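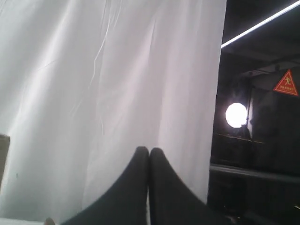
Good morning, and thank you for attending. The purpose of this talk is to set out the equipment request that the Flaltthorpe linen plant will submit for the coming budget year, and to explain how the amounts were reached. The request concerns the flatwork side of the plant, where sheets are separated, picked up and fed to the ironer. The pickup is the step on which the whole budget depends. A white sheet held between two black fingers, with soft pleats on either side of the grip and thin creases higher in the cloth, is the condition our specification has to cover, and the wording of the tender should be written for cloth in that state. A supplier who quotes for flat, pressed fabric has quoted for a different job.

Slide 2. Scope of the request.
The plant asks for 2 handling cells. The first will serve the Esquivel line, which takes single sheets. The second will serve the line at Drasilow and will be ordered only after the first has passed acceptance. Please note that the two orders share one specification, so that spare parts may be held in common.

Slide 3. What the price must include.
Quotations received to date have differed mainly in what they leave out. We will therefore ask every bidder to price the following as separate lines:
Arm, controller and mounting
Gripper, with one full spare set of fingers
Wrist camera and cables
Guarding, floor marking and warning signs
Lighting changes above the cell
Operator and maintenance training
Two years of service visits
Lighting was missed in the last round. White fabric under a bright lamp is hard for a camera to read, and the electrical work was paid for out of the repair account. It should be in the capital figure this time.

Slide 4. Consumables.
Finger pads are to be treated as a running cost. The plant has allowed for replacement after every 2,000 picks during the trial period, at 550 dollars a month for the Esquivel line. The allowance will be reviewed when wear records are available. (Pause here. Finance asked for this point in writing and the handout has it on the back page.)

Slide 5. Acceptance.
Cotow has offered a trial on our own linen. The test lot will be 100 sheets, taken from normal production and not sorted beforehand. Dropped sheets, double picks and any mark left on the cloth will be recorded separately. Final payment will be held until the results are signed by both parties.

Slide 6. Timing.
Written quotations are due in March. The order for the first cell will follow approval of the capital plan. Floor space on the Esquivel line must be cleared before delivery, and the cost of moving the existing carts falls to the plant.

Questions on staffing are to be referred to the separate paper. Leave Slide 3 on the screen during discussion.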